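Review: the Mollano toolkit for training two-armed robots in randomized rooms

I have been meaning to write this one up since December, and I keep putting it off because every time I sit down to do it I end up running one more experiment instead (which I suppose is a recommendation all by itself). Mollano is a package for teaching a two-armed robot to do household jobs entirely in simulation. You bring a robot model and a few recorded demonstrations, and it gives you room after room to practice in, with the walls, counters, colors and clutter shuffled each time. The method behind it comes from a paper by Yến Đỗ, and the little outfit that packages it, Stasillow, has done a nice job of making it usable by people like me who are not full-time researchers.

The idea is easy to like. If a robot learns to pick things up in one tidy gray kitchen, it gets attached to that kitchen. So you make the kitchens strange, and you do it a lot. My first policy was trained on 1000 generated rooms, which I left running overnight with the office door shut so the fan wouldn't wake the dog.

The wrist views are where I'd tell a newcomer to start looking. They feed the policy right alongside the head view, and they're plain enough that you can tell quickly if your gripper model is mounted properly.
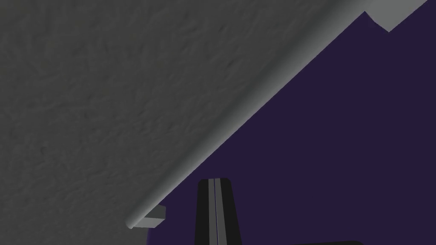

Does the method need photorealistic rooms to work?

It doesn't, and the paper is pretty relaxed on this point. What matters is that the surfaces vary from room to room, so the policy stops leaning on any particular color or texture. Better lighting is a pleasant extra and it costs you training time.

Setup took me most of an afternoon. The installer is friendly, the sample project opens without a fuss, and the only place I got properly stuck was the joint limits file, where the manual describes one format and the program wants another. I wrote to Stasillow and got a kind and useful reply the next morning! They say the manual page is being rewritten, and I hope so, as it's the one spot where I can picture somebody giving up.

Once you're past that, the room generator is a joy. You set how wild you want the colors, how much goes on the counters, and how far the cameras may drift and tilt from where they're supposed to be. I was timid with that last slider at first and I shouldn't have been. Pushing the camera tilt well up made training slower and fussier, but the policy that came out was much calmer about a camera being bumped.

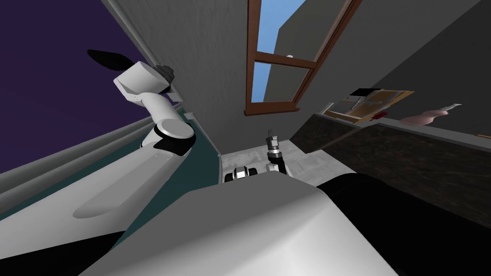 Now, the results, which is what you came for. I ran two policies through the same put-away task in rooms neither had met in training, 20 tries each. The one trained in a single fixed room managed 9. The one trained with Mollano's full shuffle, tilt and all, managed 11. I'll admit I was hoping for a bigger gap, and with so few tries I wouldn't swear to the one I got. Where I did notice a difference was in the misses. The fixed-room policy tended to wander off and wave at the wall, while the shuffled one usually got near the right spot and fumbled the grasp, and a fumbled grasp is a much nicer problem to work on.

I also tried Illton, the older package most of my friends use. It loads faster and its plotting tools are prettier, but you build each room by hand, and I ran out of patience by supper.
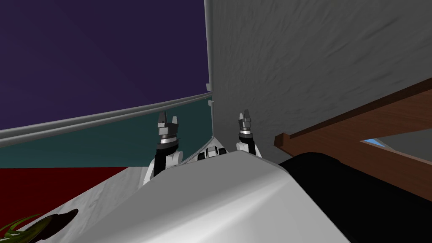 Both grippers up, head view, in one of the generated rooms.

A few grumbles before I go. The replay viewer forgets your window layout every time you close it. The purple walls come up so often that I suspect the color picker has a favorite. And the Vukadinović add-on for handling soft objects, which I was looking forward to, is sold separately and crashed twice on my machine, so I'd wait for the next version.

Still, I'm keeping it installed. If you have one decent graphics card and a free weekend, start with the sample project and turn the tilt up sooner than I did.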